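4. First fill and daily use

I wrote this part after my third season running the Tandow countertop fryer at our place in Sturkilthorpe, so it's the stuff I wish I'd had taped to the wall on day one. Get the feet level first (section 3), then come back.

1. Wash the tank and both baskets with warm water and a drop of dish soap. Dry everything really well, corners too! Water and hot oil do not get along.

2. Swing the heating element down until it clicks. If it doesn't click, lift it and try again. Don't lean on it.

3. Pour in oil up to the lower line. I stop there on the first fill because oil swells as it heats, and I top up later if I need to.

4. Plug in, turn the dial to 155 and let it sit until the orange light goes out. On my unit that takes 16 minutes from cold (Wenche Haugland, who has the older Alemneh model, gets there faster and never lets me forget it).

Caution: Never switch on with an empty tank. The element will burn out and the warranty won't cover it.

5. Now go up to your cooking temperature. Fries, fish and donuts all have their own settings, and they're on the card inside the lid.

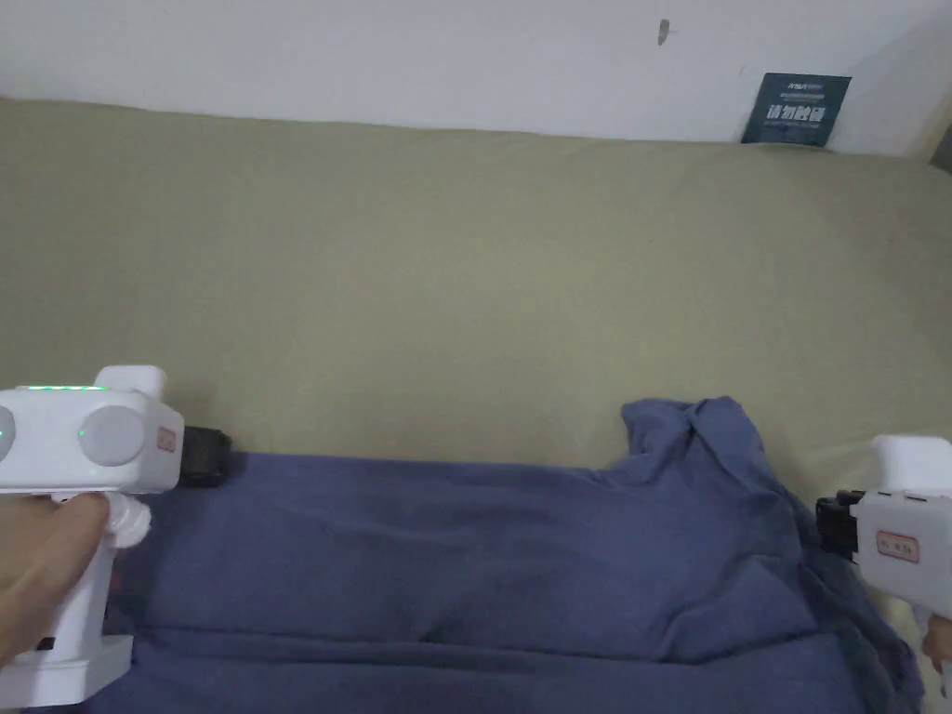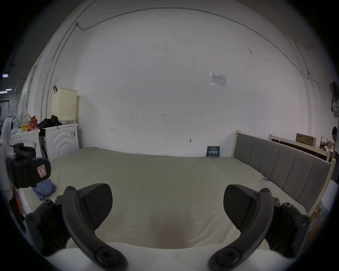
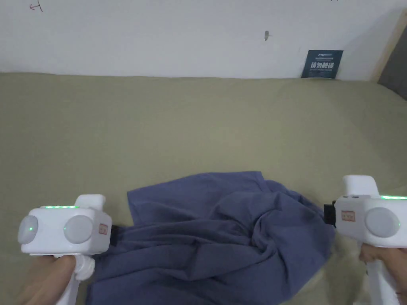
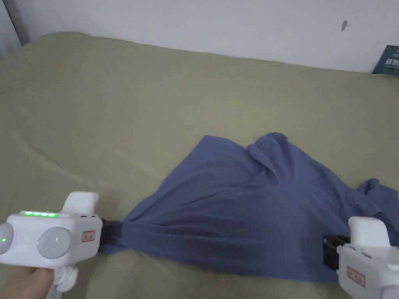 Grippers, a navy cloth and the bed.

6. Fill the basket halfway, no more. I know, I know, there's a line of people and you want to pile it in. You'll get soggy fries and a tank that needs ages to recover.

7. Lower the basket slowly. Frozen food spits, so shake off the loose ice over the sink before you start.

8. Hang the basket on the hook to drain, and salt the food in a bowl, away from the oil. Salt breaks oil down faster than almost anything else you can drop in there.

Note: If the unit cuts out in the middle of a batch, it's probably the reset button at the back. Unplug it, wait 40 minutes, then press the button with the end of a wooden spoon. If it trips again, stop using it and call whoever services it for you. Mine is Florian Eder at Dotevach.

9. At closing, turn the dial to zero and unplug. Leave the lid off until the oil is cool, then cover it. Filter every 2 days if you fry a lot of breaded food.

Draining the tank and cleaning the element are in section 5.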